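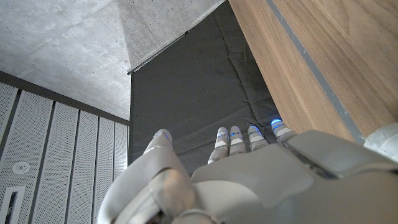
Flellden Hand Recordings: read me first

Hello, and thank you for downloading this! Flellden is a collection of short recordings made with a five-fingered robot hand and a camera carried at the wrist, so that a learning system can be shown what the hand was doing and what it could see of itself while it did it. We gathered it because we kept wanting something like it and kept not finding it (or finding it, and then discovering that the camera was bolted to a ceiling). Please read at least the part on known problems before you train anything. I know people skip these files. I skip them too.

Last edited 30 October 2019 by Antigoni Kalogeropoulos.

What you get

Each recording is one folder. Inside you will find the wrist camera video, a table of joint positions, a table of the commands that were sent to the hand, and a plain text note typed by whoever was at the controls. The notes vary a lot. Callum Forsyth writes a paragraph for every recording, and mine tend to say "fine" or "again."

Video runs at 30 pictures a second. The two tables share a clock with the video, so you can line them up by the time column without any guesswork. Positions and commands are in separate tables on purpose: the hand doesn't always get where it was told to go, and the difference is often the part worth learning from.

The recordings come in 4 groups:

reach: the hand moves out over the work area and stops, with nothing to pick up
curl: one finger or the thumb bends and straightens, and the rest stay put
pinch: thumb against one finger, with or without something between them
rest: the hand is lowered and left alone

People tend to go straight for pinch, and I understand why, but do give reach and rest a chance. Our first model, which we called Pirihi, was trained on pinch alone and had no idea how to do nothing. It fidgeted. Adding the rest group calmed it down a great deal, and Bảo Giáp, who had been asking for that group since June, was very gracious about it.

How the recordings were made

Every recording was driven by a person wearing the Beda glove, which turns finger bends into commands for the hand. Rory Ogilvie and Callum did most of the driving, and Greer MacKinnon did all of the left-out-in-the-cold work of checking files afterward. We took turns in two-hour stretches, and even that was long enough that you can see the tiredness in the later files of a stretch if you plot the thumb (it starts to lag, and the curl gets lazy). We left those files in and marked them "late" in the notes.

The camera rides along with the wrist, so the back of the hand always takes up a good part of the view and the room slides around behind it. Please don't crop the hand out! A few early users did this to save space and then wrote to ask why nothing worked.

The lights on the fingers and thumb stay on through every recording. They are handy for finding the fingertips, and a model will happily lean on them if you let it. If you plan to use another hand, one without lights, try masking the blue in a share of your training pictures. Bảo's script for this is in the tools folder, and it is short enough to read over a cup of coffee.

Known problems

Fingers that sit side by side hide one another from the wrist camera, especially in curl. The joint table is right even when the video is no help.

The glow from a fingertip can spill onto dark cloth. Our first contact detector took that for touching. Check against the commands before you believe it.

The background is not varied enough. We know. A second place, at the Trutham workshop, is being set up, and those recordings will go in their own group so that you can hold them back for testing.

In 6 recordings the clock slipped partway through. They are listed in slipped.txt. The video is still good, but please don't pair it with the tables.

Splitting the data

Split by driver or by session, and never by single picture. Neighboring pictures are nearly the same, and a random split will give you a lovely score that means very little. We published one of those internally and had to take it back at the next Monday meeting, with cake.

Questions and fixes

Write to Greer about broken files and to me about everything else. If you find a mistake, tell us the folder name and the time in seconds, and we'll add you to the thanks file.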